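Chapter 7
Storing and Handling Fresh Fruit

In this chapter
7.1 Why fruit keeps changing after harvest
7.2 Temperature and humidity
7.3 Bruising and other handling damage
7.4 Grading and packing
7.5 Records and stock rotation

Before you begin
Review the section on plant respiration in Chapter 4. You will also need the conversion tables in Appendix B.

The Castow packing house takes in apples from 3 growers. During one harvest season its manager, Mayuree Thongdee, received a complaint from a grocery buyer about a delivery of 770 cases. The fruit had looked sound when it left the building. Four days later, 271 of those cases were refused because the apples had soft brown patches under the skin. The cold room records showed no fault, and the truck had held its temperature the whole way.

Thongdee followed the next delivery through the building on foot. She found a place on the grading line where apples dropped from one belt to another onto a bare metal plate. The rubber pad that once covered it had worn away. The drop was short, but every apple on that line took it. The pad was replaced the same afternoon, and the line speed was lowered while the rest of the belts were checked.

The Castow case brings together most of what this chapter covers. A piece of fruit is alive when it is picked and stays alive in storage. It takes in oxygen, uses up its sugars, and gives off heat, water, and carbon dioxide. Everything a storage operator does is meant to slow that process or to keep the fruit from being hurt while it goes on.

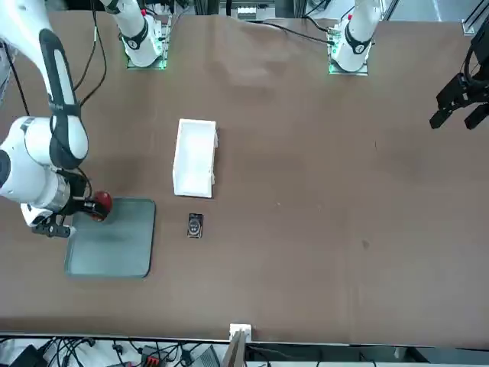 Chapter 7 | 163

Bruising is a good place to start, as it is the most common kind of handling damage in apples. When an apple strikes a hard surface, cells beneath the skin break open. Their contents mix and react with oxygen, and the flesh turns brown. The skin itself may show nothing at first. This delay is why bruised fruit so often passes inspection at the packing house and is rejected at the store.

Three things decide how bad a bruise will be: how far the fruit falls, what it lands on, and the condition of the fruit. Variety matters too. Some apples with firm flesh still bruise easily, and a variety's reputation with shoppers is a poor guide to how it will travel.

Temperature has a different kind of effect. Cooling slows respiration, so fruit that is cooled soon after picking will usually keep longer than fruit left in the orchard overnight. There is a lower limit. Below a certain point - which differs from one fruit to the next - cold does damage of its own. Bananas darken in a home refrigerator. Apples tolerate much colder rooms, although they too are spoiled by freezing.

Humidity is often overlooked by new operators. A room can be at the right temperature and still be dry enough to pull water out of the fruit, leaving the skin wrinkled and the weight down. Growers who are paid by weight notice this quickly. Section 7.2 explains how to read a humidity gauge and what to do when the reading is low.

The last part of the chapter deals with records. Raimo Peltonen, who ran the cold rooms at Plamitz for many years, kept a paper card on every bin showing the orchard block, the picking date, and the firmness reading at arrival. Many businesses now keep the same facts on a computer. The method matters less than the habit - a bin with no history cannot be placed correctly in the shipping order.

Key terms
respiration
field heat
chilling injury
firmness reading
relative humidity
first in, first out

7.1 Why fruit keeps changing after harvest

Fruits are commonly divided into two groups according to how they ripen. Those in the first group, including apples, pears, and bananas, can go on ripening after they are picked. Those in the second group, including grapes, cherries, and oranges, do little further ripening once they leave the plant, and they should be harvested when they are ready to eat.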